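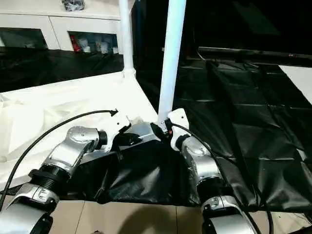
Too shaky for real work and a pain to keep clean, according to one buyer's comment on the Stamden store page, and I read that comment twice before ordering the table anyway. I've now had it for 13 months. I agree with half of it.

The Skekalley 832 is a plain white worktable with optional white uprights that fix to the top. Mine cost $200 with the uprights included. Stamden also sells a wider version, which I didn't have room for.

Assembly

I put it together alone in one evening. The legs went on easily. The uprights took longer than the rest of the table. The fittings need to be tightened a little at a time, and if you finish one before starting the next, the pole ends up leaning. The instructions show this in a drawing but don't say it in words. I had to loosen everything and start over.

The hex key in the box is soft and rounded off before I was done. Use your own if you have one.

Stability

On a hard floor the table stands firm. On carpet it moves. Mine is on a low-pile carpet with no pad under it, and for the first week I could feel the top shift when I leaned on one corner. I put a square of thin board under each foot and that took care of most of it. The feet adjust, but only by a small amount, and they tend to turn back on their own when the table gets bumped. I check them in January and again when summer starts.

The uprights pass on any movement from the top. With nothing heavy on them it doesn't matter. I wouldn't hang a big lamp up there.

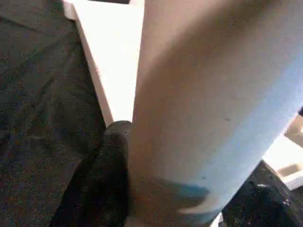
White edge against the speckled carpet.

The surface

The white top is good to work on. Small dark parts and black cables show up right away, and I lose fewer screws than I did on my old brown desk. The finish is smooth and wipes down with a damp cloth.

Marks are the other side of that. Marker ink left overnight stained it faintly, and metal parts leave gray lines if you drag them. I lay a black cloth down now when I'm handling anything with a hard edge. It's a cheap one from Vutis and it sags and bunches up, but it does the job. A Sandu desk mat would lie flatter – I tried one and sent it back over the smell.

Cables

There is no cable tray and no hole in the top. Whatever you plug in runs across the surface or off the side. Clips on the uprights help some. For a table sold for bench work, I think a tray should be in the box, and Stamden charges extra for it.

Would I buy it again

Yes, at this price. If your floor is hard, it's an easy choice. If you have carpet, plan on putting something under the feet. Anyone who needs a surface that hides wear should get a darker one from another maker, as Stamden only lists this model in white.

Good: easy to see parts on, legs go on fast, wipes clean
Bad: weak hex key, feet that drift, no cable tray
Rating: 4 out of 5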